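Workshop tips: kitchen-table arm software without the wishful thinking

Most of what gets passed round as advice on robot arm software is sales copy with the price taken off. These are the tips that have survived on our bench. A few contradict the manuals, and where they do I'd try both and see.

Glass lids
Depth sensing and clear glass do not get on. The depth map will tell you what is under the lid, or behind it, or something in between that exists nowhere. The Woda perception package says it handles "transparent cookware" and on my bench it found the lid when the knob was a strong colour and lost it when the knob wasn't. So it was finding the knob. Fine, do that on purpose: segment the knob in the colour image, fit the rim as a circle if you can get one, and take the height from a number you measured with a ruler.

Don't let the planner treat a lifted lid as a point. Attach it to the gripper as a disc, a bit wider than the real one, before the lift starts. If you attach it afterwards the first few centimetres are planned as if you were holding nothing.

Plates in a rack
Plates on edge overlap from nearly every angle. A segmenter will happily merge two of similar colour and give you a grasp in the middle of the pair. Use plates of different colours while you are getting the motion right, but don't report that result as if it meant anything for a rack of six white ones. Approach along the plane of the plate. Slow the last stretch down and ignore anyone's video that doesn't show it at normal speed.

Mug trees
The handle pose matters more than the mug pose. Most libraries give you the second and let you assume the first. Check by drawing the handle axis over the live image and turning the mug by hand. If the line doesn't follow, stop there.

Two arms, one mat
Lock the shared middle of the table to one arm at a time until everything else works. It is dull and slow. Jerninen's two-arm planner promises to do without the lock, and it did, for 877 plans out of 1628. The others timed out or came back with an elbow path I wouldn't have run near a glass. You may have better luck with a bigger table.

Put the big appliances in the collision model as plain boxes and pad them. Cables aren't in the model at all, whatever the viewer shows, so keep a no-go strip wherever they hang.

Calibration
Redo the camera calibration after anybody has moved the table. "It looks the same" is not a measurement. I use 8 poses for a quick check and throw the file away if it disagrees with the last one. Automatic recalibration in Sitompul drifted quietly for a week before I noticed, and it logged success every night.

Logging
Save the raw images next to the plan, with one clock for both arms. Drop the dashboards. When a grasp goes wrong you want the picture the planner had, and you want it in under a minute. I keep the last 200 runs and delete the rest.

Learned policies
Try a plain script first and write down how it does. I have seen a policy praised for a job that a dozen lines of fixed waypoints could manage. Fikton's tool for comparing the two is decent, though its default is to leave out the runs you stopped by hand. Turn that off.

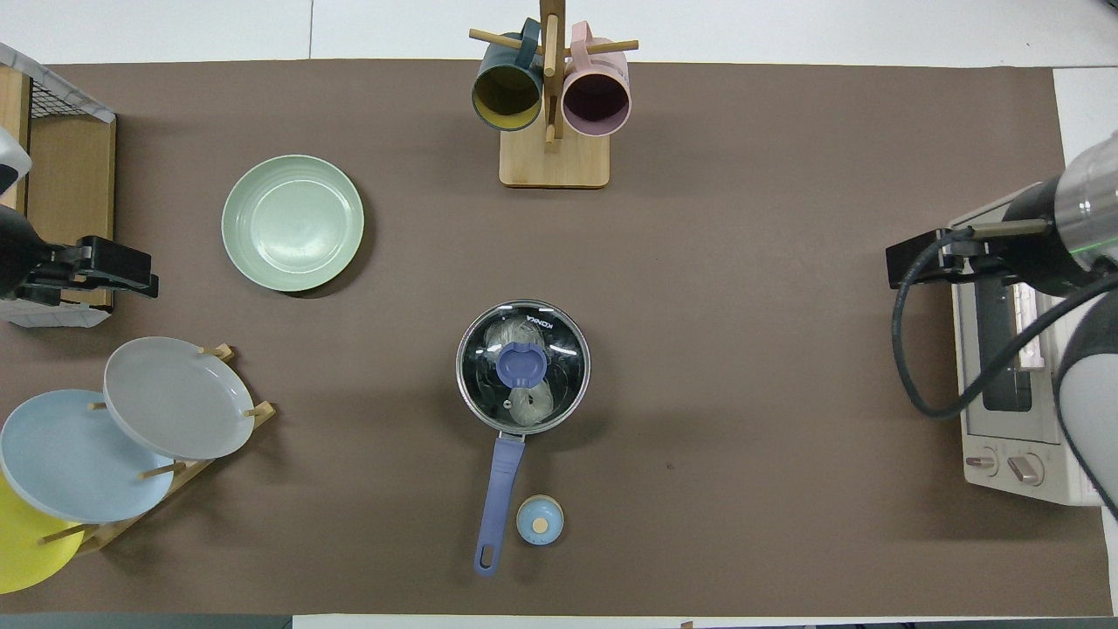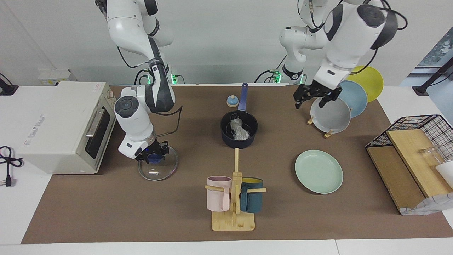 Lidded pan, plate rack and mug tree, with both arms over the mat.

Page last changed: Monday, September 30, 2024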